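Angefangen hat Flirlow mit einem Küchentisch, zwei geliehenen Nähmaschinen und der festen Überzeugung, dass man Nähen in jedem Alter lernen kann. Heute sind wir eine kleine Nähschule mit 23 Plätzen, und auf unseren Tischen liegt immer noch gern mehr Garn, als wir an einem Abend vernähen können.

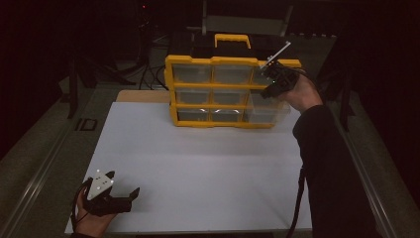
Maricel Maglaya meinte nach ihrem ersten Kurs, sie habe sich vor dem Reißverschluss gefürchtet und am Ende gleich drei eingenäht, weil es ihr solchen Spaß gemacht habe.

Über so etwas freuen wir uns jedes Mal – und erzählen es dann auch gern weiter, wie Sie merken. Roman Zalewska leitet die Abendkurse, Shigeru Tamura zeigt am Wochenende, wie man Schnitte zeichnet und einen Mantel so füttert, dass er viele Winter übersteht.

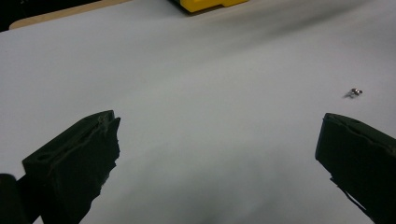
Wer lieber erst einmal zuschauen möchte, ist uns genauso willkommen, ganz ohne Anmeldung und gern mit einer Freundin oder dem Enkel.

## Was Sie bei uns lernen können

- Grundkurs: gerade Nähte, Säume, ein erstes Kissen
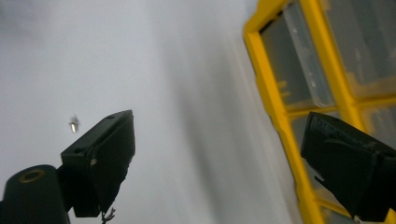 - Änderungskurs: Hosen kürzen, Taschen flicken, Lieblingsstücke retten
- Mantelkurs: für alle, die Geduld mitbringen (ein Mantel dauert eben)

Im Juni wird bei uns außerdem gemeinsam gequiltet, mit viel Kaffee und noch mehr Stoffresten.
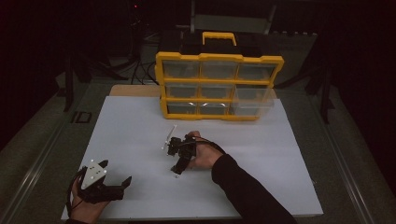
*Kleines Magazin mit neun Schubfächern*

Schauen Sie einfach vorbei, wir nehmen uns gern Zeit für Sie!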